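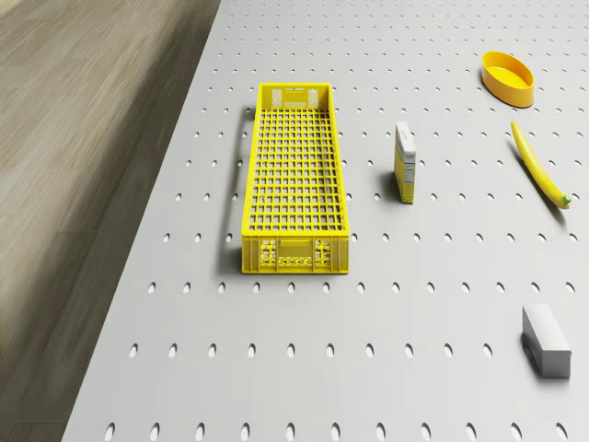 My dishwasher has been half unloaded since breakfast, so I went into this conversation with an agenda. I wanted someone to tell me when I can stop doing it. Thư Khương laughed at me for a good while before she answered.

"Do you want the year, or do you want me to be nice?" she asked.

I wanted the year. She wouldn't give me one.

Thư works on manipulation at Peltetti, a small company that makes control software for robot arms. Most of her week goes into teaching an arm to pick things up and put them in other things, which sounds like nothing until you've watched one try. Before that she spent two years at Gurker, where she worked on the packing line itself, taping boxes, and she'll tell you that's where she learned most of what she knows about hands. We talked over a very long lunch (soup, then cake, then more coffee than I should have had) and I've tidied up the order a bit, mostly by cutting the parts where I went on about my dishwasher.

I asked her to start with the easy stuff. What can a machine put away for me today, no excuses?

"A box," she said. "I love a box. A box has flat sides and it tells you where it is. If it's standing up and there's room around it, I'd bet my lunch on the arm getting it into a crate."

And a banana?

"A banana I'd bet your lunch."

The trouble with a banana, the way she explains it, is that it's a different shape depending on which way you come at it, and it bruises, and in a simulator it doesn't bruise at all. You can squeeze a simulated banana as hard as you like and it'll sit there looking perfect. So the software gets a nice score and everyone goes home happy, and then you try it with real fruit. "We went through a lot of real fruit in May," she said. "I ate so much banana bread. I can't look at it now."

I should say that nearly all of her daily work happens in simulation. I'd pictured her in safety glasses next to a big machine, and she does have days like that, but mostly she's at a desk with a rendered table, a rendered arm and a few groceries. She puts a crate down, scatters some things near it, and lets the software have a go. Then she moves everything a little and lets it have another go. A normal overnight run for her is 200 tries. She reads the failures over breakfast.

"The failures are the good part! Marisa only wants to see the successes," she said, meaning Marisa Marras, her boss, who has to show things to customers. "I get it. But a success looks the same every time. The thing goes in the crate. A failure, you get to see what the arm was thinking."

She told me about one where the arm closed its fingers on the rim of a bowl, tipped the bowl up, lost it, and then very carefully carried nothing over to the crate and let go. It did every step after the mistake perfectly. I said that was me, most mornings, and she said it was everyone, but that you or I would notice by the time we got to the crate.

Noticing is what she kept coming back to. I had assumed the hard part was fingers. She thinks fingers are pretty good now, and getting cheaper, and that the real gap is in knowing that something has gone wrong and doing the small boring thing that fixes it. You nudge the bowl away from the edge. You turn the carton around so you can get a grip on it. You don't even remember doing it afterward.

"My mother-in-law clears a table and talks on the phone the whole time," she said. "I'd need a year to write down what her left hand does."

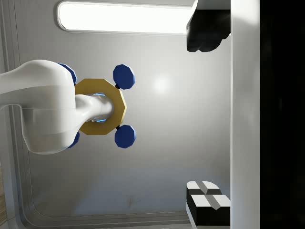

Close to the arm in the simulator: gold ring, blue knobs, black fingertips at right.

I asked whether any of this has made it onto a real shop floor, and she got more cheerful. One of Peltetti's customers is Vinetti, which packs grocery orders, and there's a cell there that does crates. It only handles goods from a set list (309 products when we spoke), and people fill the shelf it picks from. Inside those limits she's happy with it. The person who runs the shift there is Elli Honkanen, and I called her the next day because I wanted to hear it from someone who isn't paid to like robots.

"It's fine," Elli told me. "It's like having a coworker who's great at one thing and can't be asked to do anything else. I don't have to worry about it until somebody sends us a new kind of bag."

Bags are bad, apparently. So is anything shiny, and anything that's been put back on the shelf a bit crushed. When the cell gets stuck it stops and asks, and one of Elli's people walks over and sorts it out. She said on a good shift that happens 7 times and on a bad one she stops looking at the number.

Did she think it could do her job? She snorted. Could it do the dishes at her house? "It can't even do the bags!"

Back to Thư, and back to my kitchen, because I wasn't letting go of it. Why is the shop floor so far ahead of the home, if the crate's the same crate?

"The crate's the same. Your kitchen isn't the same as it was yesterday," she said. On a shop floor you get to decide where the table goes and what light is over it. Everyone agrees to leave the crate where the arm expects it. At home there's a cat, a drawer that sticks, a glass that belonged to somebody's grandmother. She said she'd let an arm pack groceries in her own house tomorrow, if she could bolt it down and keep the kids out of the room, and that those two conditions pretty much kill the idea.

Her colleague Toivo Karppinen is more hopeful than she is. He's told her he'll have a machine folding his shirts within 10 years, and they have a bet on it - dinner, loser cooks, by hand. I asked which side she'd want to be on. She thought about it for longer than I expected.

"I'd like to lose," she said. "I've seen Toivo's shirts. But towels first. Everybody forgets how nice a towel is. It's flat, you can drop it, and if it's folded badly you still have a towel."

So there's my takeaway for anyone shopping: a machine for towels, maybe, one of these days, and boxes if you've got the floor space. On the dishwasher she wouldn't budge. Wet, she said, and see-through, and stacked, and sharp in places, and all of it behind a door that comes down at your shins. She listed these with real enjoyment. Then she asked what I had left in there, and I told her the bottom rack, and she said the bottom rack was the easy one and I should go home and do it.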